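Oiling a butcher-block top: how many coats?

tamier_tom
Finished sanding my bench top and I'm so pleased with it! Went up to 240 grit. Is hardwax oil worth the extra over plain linseed?

Rocío Carrillo
Hardwax every time! Two thin coats, 10 hours between them, and the stripes really come alive.

skivo40
Disagree, sorry. Raw linseed is lovely and you can patch it whenever you like. Hardwax goes blotchy on me.

Rocío Carrillo
Blotchy means too thick! Wipe it back after 10 minutes. I love a pale striped top like this one.
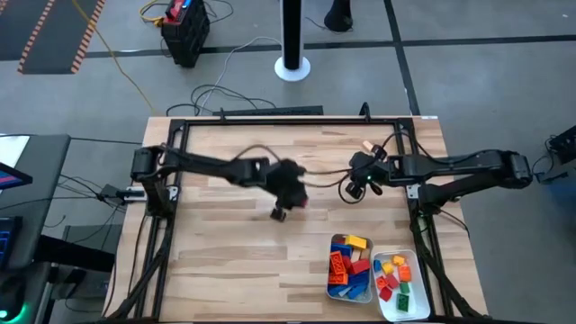
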